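Okia shop owners weigh switch to paper bags

3 min read

Shops in Okia will have until April to stop handing out thin plastic bags at the register, under a rule the town council passed last month. Stores that want to offer a bag will have to use paper or a heavier reusable kind.

The rule covers grocery stores, pharmacies, bakeries and takeout counters. Bags for loose produce, raw meat and fish are exempt, and so are the long bags dry cleaners use. Market stalls were left out of the first draft but were added before the vote.

Stores can decide for themselves whether to charge for paper. The council had looked at a required fee, and dropped it after owners of smaller shops said they wanted the choice. 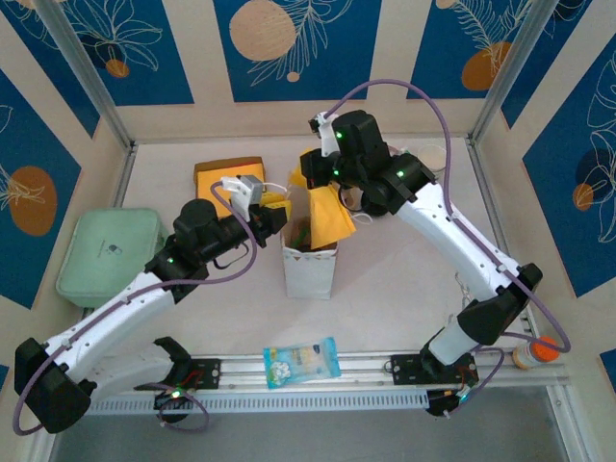

Two robot arms at a work table with patterned wall panels.

Brokesura, the packaging supplier that serves most of the shops on the main street, said orders for paper bags have gone up since the vote. The company sells them in bundles and has set a minimum order of 2,000 bags for the printed kind. Plain bags can be bought in smaller lots.

That minimum is a problem for some. A bakery near the bus station told the council it has one shelf in the back room for all of its packaging, and that paper takes up far more space than plastic. Several owners asked whether they could place a shared order and split the delivery. The town said it has no objection but will not run such a scheme itself.

Price is the other worry. Paper bags cost more than the thin plastic ones they replace, and the ones with handles cost more again. The Bozsik grocery, the largest in town, said it goes through 4,000 plastic bags in a normal week and expects that number to fall once customers have to ask for one. It plans to keep a rack of reusable bags by the door and to leave empty cartons out for anyone who wants them.

Customers interviewed outside the store were split. One said she already carries two cloth bags in the car and forgets them there every time. Another said paper is fine until it rains — his walk home is 11 blocks, and he has lost a carton of eggs that way before.

The neighboring town of Rinisura made the same change 4 years ago. Officials there told the Okia council that complaints were heaviest in the first weeks and then dropped off. They also said that litter crews now pick up fewer bags along the river path, though the town did not keep a count before the rule took effect, so there is nothing to compare it with.
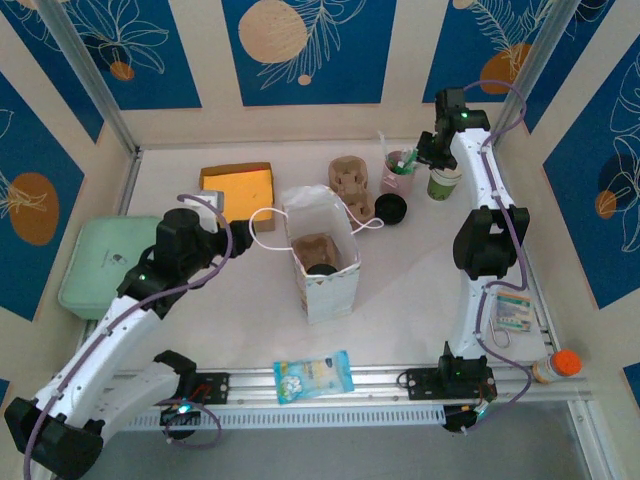 A white paper bag on the table, with a robot gripper just beside it.

Okia will give shops a grace period to use up the plastic bags they have in stock. After that, a first violation brings a written warning. Fines start with the second. The amount has not been set and will be voted on separately, along with the question of who does the inspections — the health office has asked for extra hours if the job falls to its staff.

Used paper bags can go in the curbside bin with newspapers and cardboard as long as they are clean. Bags with grease or food on them belong in the trash, or in the compost for households that have signed up for pickup. Plastic bags are not accepted at the curb, but the collection box at the recycling yard will stay open through the summer.

A sheet with the full list of exempt bags is available at the town hall front desk. Owners with questions about stock on hand can also call the licensing office before noon.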